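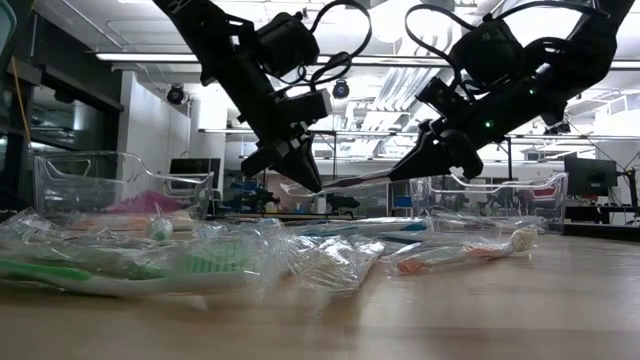
Wusholm bulk toothbrushes, medium, box of 300
Reviewed by Lina Matar

I buy supplies for a guesthouse with 6 rooms, and people forget their toothbrushes all the time. For years I picked up multipacks at the grocery store and handed them out at the desk. Last August I ordered a box of 300 from Wusholm instead. We have 275 left, so this is a review of the buying and the storing as much as the brushing.

Ordering
The site is slow and makes you set up an account. Shipping was free over $80, and the box came in four days. One corner was crushed, but the brushes inside were fine.

Using them
I used one for three weeks at home. The medium is firmer than I like. My husband prefers a hard brush and had no complaints. The bristles started to spread in the third week, sooner than on my usual brush. For a guest staying a weekend, that doesn't matter. The handle is a little short for a large hand.
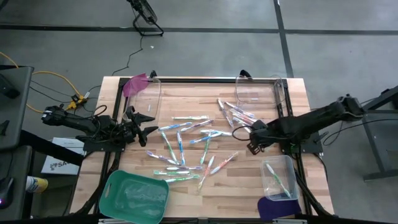 Storage
The carton has no dividers, so once the top is open you are digging around in it. I moved ours to a drawer in the linen closet and put a handful in each bathroom cabinet. The wrappers are hard to open with wet fingers. Two guests have asked me for scissors.
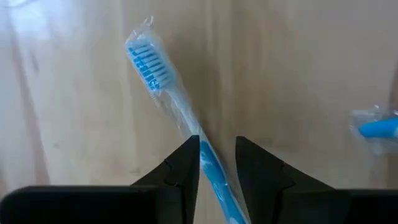
Blue and white bristles, still in the wrapper.

Compared with Jacquet
We tried the Jacquet travel brush before this. It folds and comes with a cap, and guests liked it, but it costs far more and most were left behind in the room. I would still buy it for a gift basket.

I'll reorder from Wusholm, in soft if they have it.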